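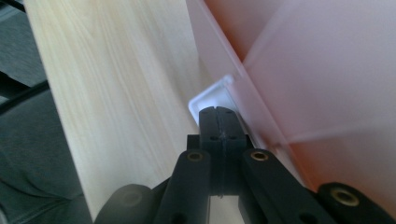 *Fig. 1. A translucent pink box on a pale wooden tabletop.*

# Materials and Light, Handout 2: Transparent, Translucent, Opaque

Interior Materials, first year, Nidden
Instructor: Anwara Marikar
Reading: course reader, from p. 158 to the end of the section on glazing. The glossary starts on p. 245.

These notes cover the second lecture and the first half of the Tuesday workshop. Color temperature and lamps come later and are left out here.

## What happens when light meets a material

Light that reaches a surface can be reflected, absorbed, or transmitted. Most materials do all of these at once, in different amounts. A sheet of clear window glass transmits most of the light that hits it straight on, reflects a small part at each face, and absorbs very little. A brick transmits nothing you would notice and splits the rest between reflection and absorption.

The amounts change with angle. Look straight through a shop window and you see the goods. Look along the same window from far down the sidewalk and you mostly see the street. The glass is the same in both cases. At a shallow angle it reflects far more.

They also change with thickness. Paper is usually called opaque, yet a single sheet held up to a lamp lets a good deal of light through. A stack of the same paper does not. When you describe a material in your workbook, always write down the thickness of the sample.

## The main terms

**Transparent.** Light passes through with little scattering, so you can see a sharp image of what is on the other side. Clear glass, clear acrylic and still water are the usual cases. A transparent material can be strongly colored. A green bottle you can see through is transparent.

**Translucent.** Light passes through but is scattered on the way. You see brightness and color, and perhaps the blurred outline of an object that is close behind. Frosted glass, tracing paper, thin marble, wax and many storage containers fall here.

**Opaque.** No useful light passes through at the thickness in question.

Students often use "translucent" as a softer word for "transparent." Please keep them apart. In a specification the difference decides whether someone can see into a bathroom.

Note that tint and scattering are separate properties. A material may have either, both, or neither. Write them as two entries.

## Where scattering comes from

Surface scattering happens when the face of the material is rough on a small scale. Sandblasted and acid-etched glass work this way. The body of the glass is still clear. If you wet the etched face, the water fills in the roughness and the glass turns much clearer until it dries. This is worth remembering for shower screens: an etched face belongs on the dry side.

Volume scattering happens inside the material. Small particles, bubbles, fibers or crystals bend the light many times before it comes out. Milk is the standard example. Opal glass and many white or milky plastics behave the same way. Wetting the surface makes almost no difference.

Polypropylene is a useful case because people assume its cloudy look is a dye or a finish. The plastic is partly crystalline, and the crystalline regions bend light differently from the material between them. Makers can add clarifying agents that keep the crystals small, and the result looks much clearer at the same thickness.

## The distance effect

Hold your hand flat against the back of a sheet of tracing paper. Its outline is fairly sharp. Move the hand back by a few inches and the outline goes soft, then disappears. The paper has not changed, but each point on your hand now sends light over a wider patch of it.

In practice:

- A translucent door hides the far end of a room well and a person standing right behind it poorly.
- Goods pressed against the wall of a translucent container can be made out. Goods in the middle of it often can't.
- A lamp placed too close to a diffuser shows as a bright spot. Move the lamp back or choose a stronger diffuser.

The last point caused most of the trouble in last year's lamp project, so test with the real lamp at the real distance before you cut anything.

## Which side is brighter

How private a translucent or lightly tinted panel feels depends on the light on both sides. By day, a person outside looking into a darker room sees very little. After dark, with the room lit, the situation is reversed and shadows of the people inside fall on the panel. Always draw both conditions. A single daytime view is not enough for a submission and will be handed back.

Sheer curtains follow the same rule. So does mirrored film, which is sold as a privacy product and stops working as one when the lights go on indoors.

## Colored light on nearby surfaces

A colored translucent object acts as a filter. Light that has gone through it has lost part of the spectrum, and whatever it falls on takes on the tint. Pale surfaces show this most. A white wall or a light wood shows it clearly, while a dark gray textile may show nothing at all.

There is also a weaker effect by reflection, where a strongly colored surface tints its neighbor without any light passing through it. Painters know this well. In interiors it matters most with large colored floors next to white walls, and the paint is often blamed for it. If a client says the white has "gone pink," look at the carpet before you order more paint.

Two colored filters placed one behind the other each remove their own part of the light, so the result is darker than either alone. A strong red and a strong green together come out close to black. This is different from mixing colored lamps, where the light adds up. The reader covers both on the same pages, and the drawings are easy to mix up.

## Aging

Translucent materials do not stay as they are. Sunlight turns many plastics yellow or brittle, starting on the side that faces the window. Acrylic holds up well outdoors. Untreated polycarbonate yellows, and outdoor grades carry a protective layer on one face, so check which face is marked before you install it. Polystyrene is a poor choice anywhere near direct sun.

Scratches add surface scattering. A clear sheet that has been wiped with a dry cloth for years slowly becomes a slightly frosted one. On a panel that was translucent to start with, the same wear is hard to see - a good argument for using translucent sheet in places that get handled a lot.

Dust behaves like a thin scattering layer. It hardly shows under flat light and shows strongly when the sun comes in low.

## Workshop samples

The sample drawers are labeled by supplier. For this exercise use the Makwood drawer (veneers and thin boards) and the Memon drawer (sheet plastics and films). The Flinbridge glass samples stay on the bench and should be handled by the edges only. Dilani Fakir has the key to the dark room.

For each sample, record:

1. Material and thickness
2. Tint, in plain words
3. Scattering: none, surface, volume, or can't tell
4. Result of the wet finger test on each face
5. Distance at which printed text behind the sample can no longer be read
6. What the sample does to a sheet of white paper next to it, with the lamp behind the sample

Use the same printed card and the same lamp for the whole set. If you swap either one, start the set again.

Thin veneer surprises people. Some of the maple samples let through a warm, even light with the grain showing, and they have been used for lampshades for a long time. Treat them as translucent in your notes, and keep them well away from hot bulbs.

## Questions to prepare

Bring short written answers. Vasanthi Mollah's group will start the discussion.

- A client wants daylight in an inner hallway but no view into the bedroom beside it. Which kind of glazing would you propose, and what would the hallway look like from the bedroom at night?
- Why does an etched glass shelf show greasy fingerprints so clearly? How would a finish on the underside change that?
- Find a translucent object at home. Decide whether it scatters at the surface or in the volume, and say how you tested it.

## Corrections to the reader

In the caption on p. 158, "transparent" should read "translucent." In the glossary, the entry for opal glass describes etched glass by mistake. Roos Jacobs has a corrected page for anyone who wants a copy.

Workbooks go in the tray outside the workshop before the next lecture.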